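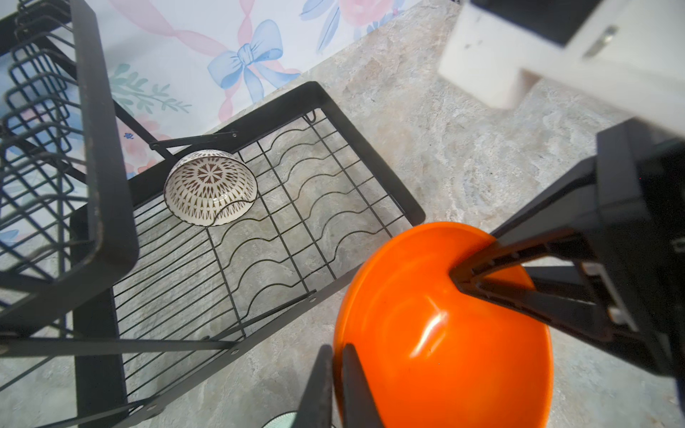 A two-tier rack on the counter, with the patterned bowl upside down on the lower tray.

Drying dishes in a small kitchen

My kitchen is small and I have no dishwasher, so the rack is in use from breakfast until night. I bought a two-tier one in June, after many years with a flat plastic tray from Cereck that was always full before I reached the pots. Below are my habits with it. Maybe some are useful to you too.

Plates go up, bowls go down. The upper tier has curved dividers and plates stay upright there without help. I start from the back and leave one empty place between big plates. When they touch each other, a wet line stays in the middle until evening.

Put bowls with the open side down. If a bowl has a deep foot, a little water collects in the ring on the bottom. I wipe this with the corner of a towel before I go away from the sink. Let the bowl lean a little on the wavy wires, so that the air can go under the rim. A bowl which sits completely flat makes fog inside.

Do not stack wet bowls. I did it for years to save space, and the inside one was never dry. It is better to wash in two rounds. I set the kitchen timer for 30 minutes, then I put away the first group and wash the rest.

Heavy things low. My soup pot and the stone mortar from Vonitz never go on the upper tier. Once I put the mortar there and the whole rack moved toward the sink.

Check the screws. These racks come in pieces, and the small screws become loose after some months. Every second Monday I turn each one with a short screwdriver, only until it stops. Too strong is also bad, the paint breaks around the hole and rust comes in.

Cleaning the wires. Black wire shows white spots if your water is hard like ours. I mix 400 ml of warm water with a spoon of vinegar, go over the wires with an old toothbrush, rinse well and dry with a cloth. Keep the vinegar away from the counter if it is real marble. For the counter I use only mild soap.

Under the rack. Once a day lift the rack and wipe below it. On a gray marbled counter you do not see the water drops easily, but you feel them with the hand.

Small hooks. If your rack has a hook on the rim, hang the bottle brush there with the bristles down. It dries much faster than in a cup.

Next time I will write about cutting boards, and how to remove the onion smell from them.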